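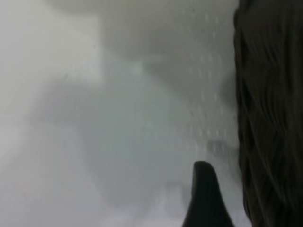 Antes de firmar nada, que pidan el precio de los dedos de repuesto, escribió un lector cuando anunciamos esta entrevista. Buen consejo. Se lo leímos tal cual a la responsable de compras de Akness nada más sentarnos, y se rió. "Ese lector ha pagado una factura. Se nota."

Akness es una empresa pequeña, con taller y oficina en la misma planta, y lleva desde abril preparando la compra de un brazo robótico con pinza y cámara en la muñeca para trabajo de mesa. Coger, dejar, ordenar, pasar de un sitio a otro. Nada de soldadura, nada de cargas grandes. Pedimos media hora y nos dieron algo menos, porque tenía al proveedor esperando al teléfono. Apuntes pasados a limpio deprisa, perdón por el desorden.

Primero, el dinero. No nos da la cifra total ("está en negociación y luego me la leen los de Pakzad"), pero sí el reparto. El 60 por ciento del presupuesto se va en el brazo y el controlador. El resto es lo que la gente olvida: pinza, cámara, mesa, cableado, seguro, formación, horas de puesta en marcha. "Me llegaban presupuestos de una página. Brazo, transporte, IVA. ¿Y la pinza? Ah, la pinza va aparte. ¿Y el soporte de la cámara? Aparte. Al tercero ya mandé yo una plantilla y quien no la rellenaba entera, fuera."

La plantilla es una hoja de cálculo bastante fea, nos la enseñó en el portátil. Una columna para el precio, otra para el plazo, otra para "quién lo monta". Esa última le parece la importante. Pakzad, que vende el brazo, lo deja atornillado y con corriente. Stesska pone la pinza. Entre uno y otro hay una brida, un conector y una tarde de trabajo que no estaba en ninguna oferta. "Cada uno decía que eso lo hacía el otro. Al final lo puse por escrito en el pedido de Stesska, con nombre de la pieza y todo."

Sobre la pinza se extiende más. Miraron ventosas, miraron una de tres dedos, descartaron las dos cosas. Van a una pinza de dedos, sencilla. "Para lo que hacemos sobra. La de tres dedos es preciosa y la quería todo el mundo en la demostración, pero el recambio tardaba una eternidad". Para recambios tiene apartados 800 euros el primer año: dedos, almohadillas, un cable de repuesto, tornilleria. Dice que le parece poco y que ya lo discutirá en la revisión.

Le preguntamos por la cámara. Ahí, según ella, se equivocaron en el primer borrador. Pedían la resolución más alta del catálogo y no habían preguntado a qué distancia enfoca. "Una cámara de muñeca trabaja muy cerca de las cosas. Si se te mete algo a un palmo, lo ves borroso y punto, da igual los megapíxeles. Pregunten la distancia mínima de enfoque. Pregunten el ángulo. La resolución, la última." Han cambiado esa línea del pliego y ha salido más barata, cosa rara.

Luego la mesa. Una línea entera del presupuesto, y la más peleada internamente. Dirección quería aprovechar muebles de la oficina. Ella no se opone, con condiciones: que no cojee, que el tablero no brille, que quede sitio para pasar por detrás con el brazo extendido. Y los cables recogidos. "Un cable por el suelo es un tropezón, y un tropezón con un brazo encima de la mesa es un parte al seguro." La regleta y las canaletas las compró de su bolsillo y las pasó como gasto menor, nos pide que no lo pongamos y un minuto después dice que sí, que lo pongamos.
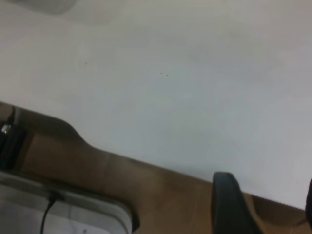
¿Sale mejor comprar o alquilar? Alquilar los primeros cuatro meses, contesta, y comprar después si el equipo se usa a diario.

Lo explica con el calendario en la mano. Karovitz les ofreció un alquiler con opción de compra en el que se descuenta parte de las cuotas. Más caro si al final te lo quedas. Lo asume. "Prefiero pagar un poco más y saber. En la primera prueba que hicimos, en casa del proveedor, todo iba de maravilla, claro, con su mesa y su técnico. Yo quiero verlo en mi mesa, con mi gente, con la luz de las cinco de la tarde entrando por la ventana."

De formación han presupuestado dos jornadas para cuatro empleados. Ella pidió más y se lo recortaron. Lo que no cedió fue el contenido: una parte de manejo y otra de seguridad, con la parada de emergencia practicada de verdad, cada uno con la mano en el botón. También el pelo. Pelo recogido para quien trabaje cerca del brazo, está en las normas internas y entra en la compra en forma de gomas y gorros, una línea ridícula de la hoja que le han discutido más que el seguro. "Me preguntaron si eso era inversión o gasto. Les dije que lo pusieran donde quisieran pero que lo pusieran."

¿Y el mantenimiento? Aquí suspira. El contrato de Pakzad cubre el brazo, no la pinza, y la cámara tampoco. El de Stesska cubre la pinza si la ha montado Stesska. La cámara no la cubre nadie, se compra otra. Ha pedido que los contratos venzan el mismo día para renegociarlos juntos y de momento le han dicho que lo estudian.

Un dato que no teníamos en el guión: el espacio. Han puesto en el presupuesto los metros que deja de usar el resto del taller, como si fueran un alquiler. A contabilidad le encantó, a los demás no tanto. Y el software, que creíamos que iba a ser medio artículo, lo despacha en una frase: licencia anual, sin extras, "lo que no se entiende en la demo no se compra".

Le pedimos algun consejo para quien empieza ahora. Que hable con quien va a manejar el equipo antes que con quien lo vende. Que pida las ofertas con la misma plantilla. Que deje una línea en blanco al final, con dinero dentro, para lo que falte.

Suena el teléfono, es Pakzad. Nos acompaña hasta la puerta con el auricular tapado y nos dice que el pedido sale cuando le confirmen el plazo de la brida.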